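Cutudari Laundry Set
README for the student robotics club project

Last changed: Dec 19, 2023
Maintained by Naveen Malhotra for the club

What this is

Cutudari is the laundry project of the Grindow student robotics club. We are teaching a two-armed robot to put clothes and cloths into a washing machine and take them out again. This folder holds the recordings made since July, the notes that go with them, and the scripts for playing them back.

The project began as an entry for the Astero household task contest. The contest task was loading only. We added unloading afterwards, so the two halves of the set were recorded under slightly different rules. The differences are listed under Known problems.

What is in the folder

recordings/ has one subfolder per run. Each run has the head view, the joint positions for both arms, the gripper opening and a short text note.

notes/ has the session logs, typed up from the paper logbook. Spelling has been left as it was.

scripts/ has the playback tool, the trimming tool and the splitter. They need Python 3.9 or newer.

splits/ has two lists of run names, one for training and one for testing. Please use these if you want to compare your results with ours.

There are more than 900 runs in total. The longest allowed run is 2000 steps. Anything that went past that was stopped by the operator and marked "timeout" in its note.

Tasks

load_single: one item goes from the basket into the drum.

load_mixed: several items go in, one after another, with either arm.

unload_single: one named item comes out of the drum and goes into the basket.

unload_mixed: everything comes out, in any order.

The door is opened by hand before every run. Opening and closing it with the robot is a separate piece of work and none of those recordings are in this set.

Set-up

The washing machine has two drums, one above the other. Only the upper one is used. The lower one sits too near the floor for the arms to reach safely with the stand we have, and its cover stays shut during sessions.

The arms are driven by a student with the Chow hand controllers. The operator watches the head view on a screen and does not look at the machine directly. We chose this so that a person has no more to go on than the trained model will have later.

A bright cloth and a dark item together make a useful pair in the upper drum. The yellow one is easy to find in the head view, while the black one sits against the grey perforated wall, and the gripper has to go in at a slant to get to it.
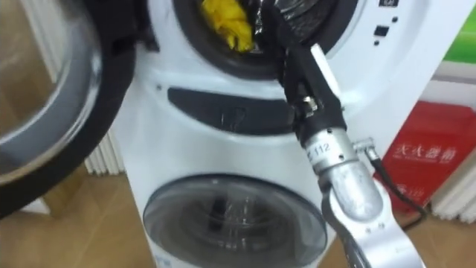
How a run is recorded

1. Put the arms in the rest position and check that both grippers open and close fully.

2. Open the upper door as far as it goes. If it is left half open it gets in the way of the arm.

3. Place the items according to the session card. Do not tidy them. A crumpled cloth should stay crumpled.

4. Start the recording, wait for the tone, then begin moving.

5. Stop when the task is done or when the operator gives up. Both kinds of run are kept.

6. Write the note before starting the next run. Give the task name, the items, the operator's initials and one of these words: done, partial, failed, timeout.

A session is 20 runs, then a change of operator. Keep one hand near the stop button whenever somebody is reaching into the basket or the drum.

Labels

The result word in the note is the only label made at the time of recording. Grasp start and grasp end were added later by going through the joint data and the head view together. Two club members did this separately and then settled the ones they disagreed on. Where they could not agree, the grasp fields are blank.

Known problems

The first 12 sessions have no gripper opening values for the left arm. The cable was plugged into the wrong port and we found out late.

In the loading runs, an item that hangs over the gasket counts as "done". In the unloading runs, an item hanging over the edge of the basket counts as "partial". This should have been the same for both, and we will relabel the loading half when there is time.

Reflections on the curved door glass can confuse models that look for the edge of the opening. Cropping the left side of the view helped in our tests, though it also hides part of the door.

Dark items are missed more often than light ones. If you train on the full set, report the two groups separately.

Using the set

Other school and university clubs may use everything in this folder for teaching and for contest entries. Please name the Grindow club in your write-up. Reports of broken files go to Naveen, with the run name in the subject line.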